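Right, a few of you asked how to get to Plirnia without a car. Doing this on the bus so excuse the spelling. Thread.

1/ Plirnia is the village at the end of the point. No airport, no train, one road. The nearest proper town is Rernow and that's where your coach drops you. From there it's local bus or nothing.

2/ Table by the wall:

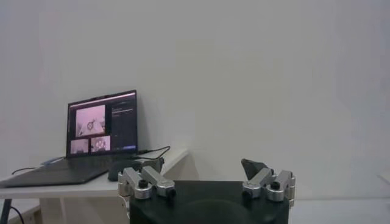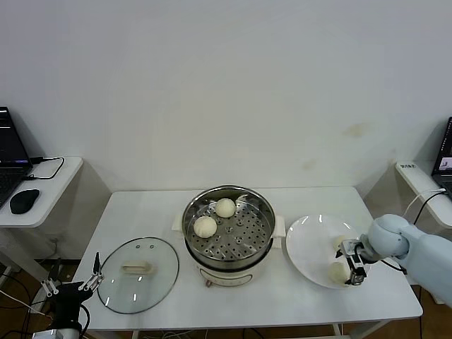
3/ Local bus is the 362. Leaves Rernow from BEHIND the market, not the coach stop. I stood at the wrong one in the rain with a very patient dog for company. Small sign, easy to miss, next to the chemist.

4/ Two a day each way outside summer. Morning one goes at 9 sharp, other one mid afternoon. Miss the second and you're staying in Rernow, which is fine but there's not a lot going on after dark.

5/ Pay the driver, cash. He will not break a big note. Ask me how I know.

6/ Sit on the left going out. Road hugs the cliff for the last bit and you get the whole bay. Right hand side is mostly hedge and quarry.

7/ Boats. Two outfits run seal and seabird trips from the slipway – Pakzad and Huleo. Went out with both, different days. Neither paid me or gave me anything off.

8/ Pakzad is the bigger boat, takes 20. Covered bit at the back, proper loo. Steadier if you get seasick. Downside is everyone rushes to one side when a seal pops up and you see a lot of anoraks.

9/ Huleo is a small open thing. Wetter, colder, much closer to the water. Skipper cuts the engine off the rocks and you just sit there and listen to them moaning at each other. Best part of my trip by miles. Bring gloves!! I didnt.

10/ Both cancel if the wind's from the east. They decide early and put it on a chalkboard by the slipway, no texts, no website worth looking at. So leave yourself a spare day. Two if you're coming in March like me.

11/ Walk to the lighthouse is free and no one mentions it. Path starts past the last house, through the gate with blue rope on it. Took me over 20 minutes longer than the sign says becuase I kept stopping. Boggy in the middle. Boots.

12/ Food – there's a shop, opens mornings, bread goes quick. Cafe by the slipway shuts when the boats don't run. Pub does soup and a pie. Stock up in Rernow if you're cooking for yourself.

13/ Phone signal drops out past the quarry and comes back at the top of the church steps. Download your maps before you get on the bus.

14/ Someone asked about dogs. Fine on the bus, fine on Pakzad, no on Huleo. Keep them on a lead on the lighthouse path, birds nest right by it.

15/ Ok that's my stop. Will do the places to stay tomorrow if I get a minute, got notes on three of them and one I'd avoid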